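Trudy Tipoki's robotics club at Hollenstein has 33 members and no robot of its own. All the work is done in simulation, on the college's computers, between half past four and six.

"We priced up a real arm and that was the end of that conversation," she says. "So we built a kitchen instead."

The project is called Skeliline. Members write the code that moves a simulated Franka arm over a worktop laid out with kitchen things, and the arm has to pick them up and put them where they belong. Tipoki started it with 2 students. One of them, Tyra Öberg, now looks after the layouts.
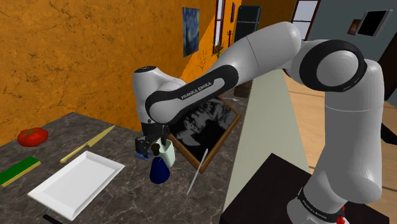
The Skeliline kitchen, with the simulated arm over the marble worktop.

Öberg, who is in her final year, says the first layouts were too tidy. "Everything was spaced out, and people's code worked, and then it fell over as soon as two things were close together. Now I put things side by side on purpose."

She changes the textures as well. Walls, floors and worktops can all be swapped from a settings file, and she admits some of the choices are her own taste. "I like an orange wall. Trudy doesn't."

New members spend 3 weeks on grasping before they are allowed to try a full clearing task.

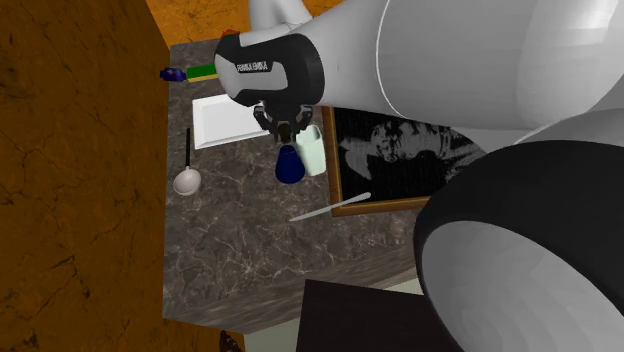
"A cup next to a carton is a much harder problem than a cup," Tipoki says. "You have to think about where the fingers go, and whether you're going to knock the neighbour. Most of them come in wanting to talk about AI and spend the first month on that."

In December a team of four will enter Skeliline in the Fledusen schools' contest, where each team gets 30 minutes with a layout it hasn't seen before. Öberg is not allowed to help them prepare for that part. She is writing the practice layouts for the younger members and hopes to have them finished before she leaves.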